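Notes on finishing a large table with hardwax oil, since several people asked after my last thread. Product is Lasel satin. Numbers are from my own shop log.

Sand to 120, then 150, then stop. At 180 and above the surface takes up less oil and the color comes out flat. I ran both on offcuts before committing.

Vacuum, then wipe with a cloth dampened with water. Let the grain rise overnight. One light pass by hand at 150, with the grain, and no more.

Coverage: the can claims more than I have ever gotten. My first coat used 200 ml on the top alone. Second coat used less than half that. Weigh the can before and after if you want a real figure.
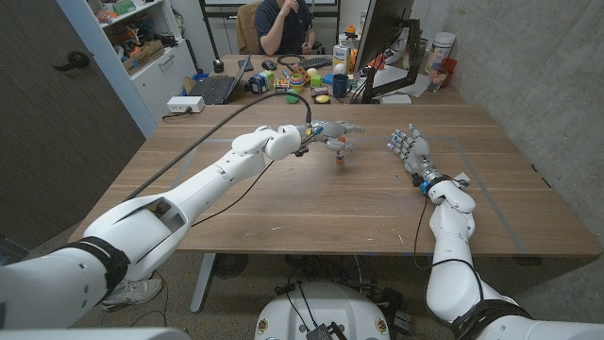 Warm brown grain on a big top.

Work in strips the full length of the board. Apply, wait 10 minutes, buff off everything that will come off. Oil left standing cures tacky and has to be scraped.

Geetha Kulkarni asked about white pads versus red. White for buffing. Red is abrasive enough to cut the first coat at the edges.

Rags go flat on concrete outdoors or into a sealed metal can with water. They self-heat when balled up. I have had one get too hot to hold.

Cure time is the part people rush. Dry to touch in a day, light use after a week, full hardness closer to three. I keep water off it for the whole period.

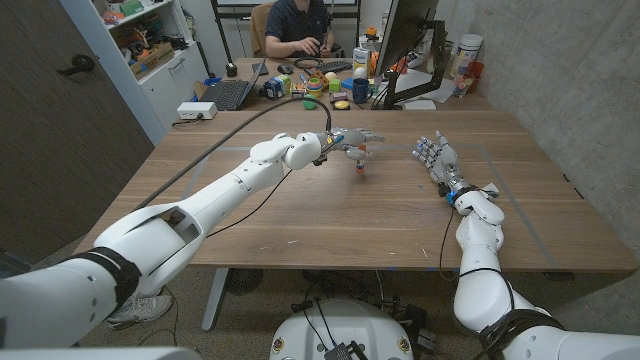 Color shift is harder to predict than sheen. Oil darkens every species I have tried, and pale boards show it most. A light-brown top like this one is where I would run a test strip on the underside first, under the same light the table will live in. Sihan Dong skipped that in September and ended up sanding back to bare wood.

Maintenance: spot repair with a teaspoon of oil and a white pad. No stripping needed. I have patched the same corner twice and can't find the boundary.

Next thread is end-grain sealing. I still have half a can of the Serrano to use up.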